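Kwabena Appiah
3月 · 星期六 21:40

在 Padholm 仓的拣选线上做了2000多个工时的流程工程，最近半年主要跟双臂工位。写几条记录，只谈岗位变化，不谈前景。

转发 14　评论 9

1/
先说范围。双臂工位目前只接小件混装单：盒装食品、罐装饮料、袋装日用品，放进周转筐，筐走下游复核。整箱、玻璃瓶、生鲜不进这个工位，照旧人工。

转发 3　评论 2

2/
上线之前，一个拣选员的动作是：看屏、走位、取件、扫码、放筐。上线之后，同一个人负责2个工位，动作变成：补料、摆正、看报警、处理异常、签放行。走路少了，站着盯的时间多了。体力负荷下降，注意力负荷上升，排班表到现在还按前者算。

转发 21　评论 17

3/
异常分类是现场自己编的。系统原来只给一个“抓取失败”，对操作员没有用。Ataahua Paewai 带晚班，她把交接本上的手写记录归成四类：没夹到、夹到但滑、夹到但姿态不对、放下后位置不对。前两类多半查料和指垫，后两类多半查示教点和筐位。处理路径不同，混在一起只会反复复位。

转发 18　评论 11

4/
指垫属于易耗件。表面起毛或者压出平面以后，薄纸盒先出问题，硬盒要晚一些才看得出来。现在的规定是开班前目检加手摸，换垫由操作员自己完成，不用等维修。换完跑一遍空夹，再跑一遍纸盒，两遍都过才能签。这一项写进岗位说明用了两个月，培训教材比设备手册晚到。

转发 12　评论 8

5/
盒件最麻烦的是平躺。立着的盒子有高度可以利用，躺着的盒子厚度有限，手指下探的余量小，台面高度差一点就会碰到桌面。标定台面高度原来归设备组，现在操作员也要会读数，会判断该不该叫人。

转发 7　评论 4

6/
工位作业：

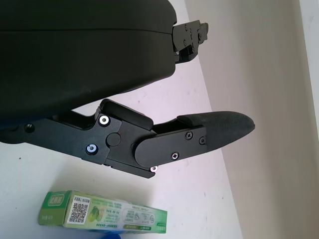
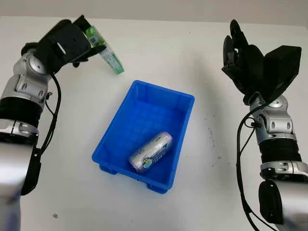 前一张：纸盒平放在台面上，夹爪在其上方。后一张：左爪夹着绿白包装，蓝色托盘里有一个铝罐，右爪空着。

转发 33　评论 26

7/
罐装件是另一个问题。罐子横放会滚，所以筐底带格筋的型号优先给这条线。换过一批平底筐，省下来的采购差价全赔在停机上。采购单现在要拣选班长会签，这在以前没有先例。

转发 15　评论 6

8/
左右两臂怎么分工，现场有争论。一种意见是固定：一侧取，一侧留作辅助。另一种是谁近谁取。后者理论节拍好看，但操作员预判不了下一个动作，补料时不敢靠近工位，反而拖慢。我们最后选了固定分工，节拍表上的数字难看一点，补料等待少了。

转发 19　评论 13

9/
人员方面。这条线原来的拣选员没有裁，有人转去复核，有人转去补料，有2个人去了 Bromstead 仓做示教。示教岗的工资高一级，但要求能写清楚一份异常单。几位老员工拣货极快，写单子吃力，第一轮没通过。后来把异常单改成勾选加一行备注，第二轮有人过了。筛选标准测的是什么，值得再想一遍。

转发 41　评论 38

10/
绩效是没解决的部分。以前按件计，人人看得懂。现在件数记在工位名下，人的贡献体现在停机短、复位少，可是料况差的班次停机必然长。第一版方案按停机时长扣分，晚班当周就提了228条异议，大部分写的是同一个来料批次。方案撤回，目前发固定额。

转发 52　评论 47

11/
评论里有人问 Gandasen 那边为什么直接上全自动。他们品类窄，包装规格由自己定，来料几乎不变。我们接的是外部品类，同一个商品换一次包装，就要重新跑一遍抓取验证。两边的条件不能直接比。

转发 9　评论 12

12/
下一步做两件事：把四类异常写进系统代码，替掉交接本；补料位加一块屏，显示下一件是什么、哪只手去取。屏的位置还没定，晚班想放在左侧，早班想放在正前方。样机先装在3号工位，试完再写。

转发 6　评论 5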